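Gripper Comparison Working Group — Minutes

4 min read

Conddale workshop, Brestwood. October 22, 2022.
Present: Ravindran Shenoy (chair), Tharun Venkataraman (minutes), two from the Panicker bench team. Apologies from purchasing.

1. Minutes of the last meeting
Accepted with one correction. The July trial used the old controller firmware on both arms. The minutes had it on one.

2. Hand-held grippers, fabric-type pads against molded pads
Tharun reported on the comparison so far. The log now holds 2,261 grasps, all entered by hand, and 54 of them are marked as slips. He has not split the slips by pad type yet and asked that no figure be quoted outside the group until he has.

Ravindran said pad wear should be recorded at the start of every session. At present it goes in the notes only when someone remembers. Agreed. The check will cover loose edges, lifting at the corners and the condition of the gripping face, left and right finger separately.

The pictures below go with this item.

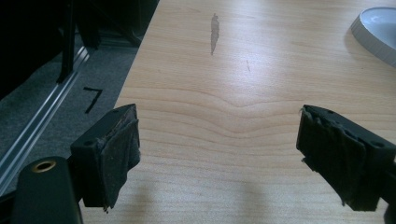

Both pads are frayed, with the right one lifting at its top edge. 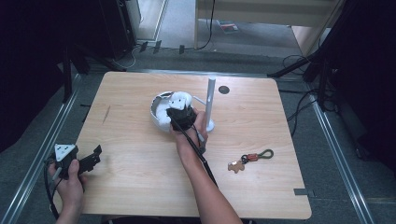
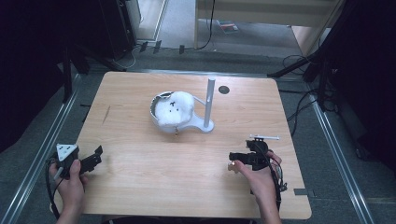
Plush toy in the bowl of the white holder, one gripper in each hand.

There was some discussion of whether a worn pad should be replaced at once or run until it fails. The Panicker team prefer a fixed limit of 9 sessions per pad. Ravindran thought this would waste good pads and wanted a limit based on the wear check. Left open until the slips are split.

3. Cables
The cable pulls on the wrist when the operator reaches across the table. Tharun has tried a longer lead — it helps, but it catches on the table edge. An overhead run will be tried next. Cost is small and no approval is needed.

4. Controller
Sisine controller on loan until the end of the quarter. Two faults were logged, both at startup, and neither came back after a power cycle. The Panicker team will write to the supplier anyway and ask for the startup log format. The older controller stays on the shelf as a spare and is not to be stripped for parts.

5. Wrist camera exposure
Glare on the tabletop is washing out the wrist view. Options are a matte cover for the table or locking the exposure. Ravindran asked for locked exposure first. If that is not enough, a cover can be cut in-house.

6. Actions
Tharun: split slips by pad type, add the wear check to the session sheet.
Ravindran: overhead cable run, exposure setting.
Panicker team: letter on the startup faults, price for spare pads.

7. Next meeting
To be set once the slip figures are ready. Tharun will send them out beforehand.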